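The Sorting Round

The league rules ran to 283 clauses, and clause 10 said that a domestic sorting demonstration must take place in a domestic setting. The school had no domestic setting. It had a gym and a corridor with a fish tank. So the club met at my flat on Saturday, and I moved nothing, as clause 10 also forbade tidying.

There were three of us on the team, which we had named Plirnis after losing a vote to ourselves. Our rivals, Drevach, had matching jackets. We had a biscuit tin and a grievance.

The plan was simple enough to fit on a napkin, and for most of October that was where it lived. We would use the hand grippers to show the machine how to clear up packaging, over and over, until it caught on. The Sultico handbook recommended 200 goes. It did not say what to do with yourself in the meantime.

"Wrappers first," said the captain, who was fourteen and had the manner of a ship's surgeon.

"Nets first," said our programmer. "Nets are harder."

"That's a reason to do them last."

"That's a reason you'd give."

I was the adult, so I made toast. When I came back they had settled it by doing nets first and not speaking.

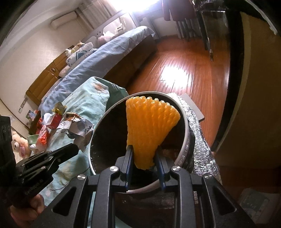
The orange net, over the pot. Negotiations were continuing.

A foam fruit net, if you have never had to think about one, is a thing that weighs nothing and agrees with nobody. Squeeze it at one end and it fans out at the other like a peacock with a complaint. The programmer held it over the pot and waited.

"Let go, then," said the captain.

"I'm letting it get the idea."

"It hasn't got ideas. It's got a Jafarzadeh motor and your arm."

The teddy with the pink bow watched all this from its place by the comforter. I had offered to put it in the wardrobe and been read clause 10 again, slowly.

The programmer opened the fingers. The net stayed where it was for a moment, clinging to one of them, then dropped in sideways.

"One," said the captain, and wrote it on the back of her hand.

I looked at the heap of wrappers, and went to see if there was any more bread.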